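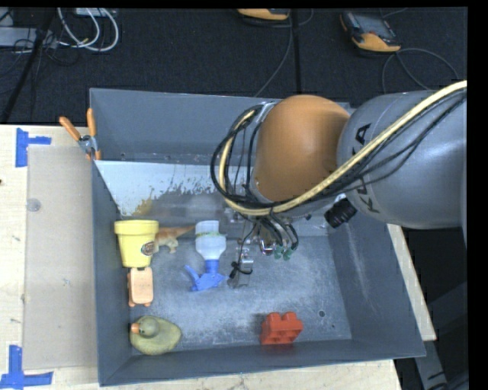

Keabetswe Rampersad wants to know if she'll still have a job once the picking arm moves onto the floor at Trarndale, and she asked me to answer in the newsletter so everybody gets the same story. Fair enough! The short version is yes, and it's in writing. The longer version has some wrinkles, so bear with me.

We've been running the arm on mixed bins since August – small stuff, odd shapes, the kind of returns that end up in one heap and have to be sorted by hand. A toy dinosaur next to a flower pot next to a bottle, that sort of thing. Anyone who has worked the returns bench knows your wrists are fine at ten in the morning and not so fine by three. I did that bench for 5 years and I still can't open a jar without thinking about it.

So the plan (Zane Sproģis has the full version, ask him for a copy) is that the arm takes the plain picks on the Maluleke line, up to 400 a shift to begin with, and two of us per shift look after whatever it can't grab. Soft things and flat things are the usual trouble. You get a beep, you walk over, you fix it, you go back to what you were doing. I've tried it and the walking is more than I expected, so wear decent shoes.

What does change is the bench itself. It goes from four people to two, and the other two move to checking and repacking. Same pay grade, same breaks. Training is 40 hours, all of it on the clock, and I fought pretty hard for that last part.

I'm still not happy about the pick rate showing up on the big screen next to our names. A machine's number and a person's number don't belong on the same chart, and I've told Zane so. He's taking it to the Tidex people, who wrote the software.

Sign-up sheets for the first training group are by the time clock until 10th October. If you'd rather talk it over first, I'm at the bench most mornings.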